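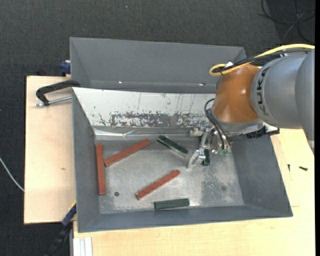 Bin picking cell: gripper lowered among the red-brown and dark green bars.

Home | Cells | Procedures | Gallery | Contact

Bin picking: house rules for the working cell

3 min read

The page covers working practice for the bin picking cell at Vesthorpe. The rules were drafted by Botond Bíró and checked on the cell by Shirley Haworth. They apply to anyone who loads the bin, edits a pick program or changes a fitting on the gripper. They supplement the site risk assessment and do not replace it.

The bin
The sloping side and front walls carry a matte finish and the floor is bare metal. Worn metal returns cloudy bright reflections, so exposure is set on the floor and checked again on the white panel behind it. Do not polish or repaint any surface between test series. A changed surface means a new reference set.

Clamping
Clamps are fitted on the left side of the bin. Check each one by hand before the first cycle of a shift. If the bin has moved, stop, re-clamp and repeat the frame calibration. Correcting the offset in software is not permitted.

The bars
Two colors, red-brown and dark green. Load them by hand with the arm parked and the enabling switch released. Bars are to lie at mixed angles, including close to a wall, as parallel loading gives results that cannot be compared with earlier series. Scuffed bars stay in use. Bent bars are withdrawn and logged in Illico under the cell number.

Approach and entry
Entry speed below the rim is limited to 20 percent of program speed. The finger must clear neighboring bars by at least 5 mm on the planned path. Where a bar lies along a wall, the planner may reject it, and the operator does not override the rejection – the bar is moved by hand after a protective stop.

Cables and hoses
Hoses are routed around the wrist with enough slack for the full rotation range. Run both wrist limits at reduced speed after any change. Fittings at the tool are inspected every Wednesday, and a hose that touches the bin rim at any point in the program is rerouted before the next run.

Loose parts
Screws and tools are cleared from the work surface before automatic mode is selected. A screw that cannot be matched to a fastening point is reported to Abelardo Lucero, who keeps the fastener list for the gripper and the clamps.

Records
Each series consists of up to 187 picks. Failed picks are recorded with the bar color and the wall nearest to it. Program changes need 2 signatures – one from the programmer, one from the cell lead. The next revision is due in September.

Contact: Posenlow Automation, cell safety desk, attn. Said El Khatib | © Posenlow | Back to top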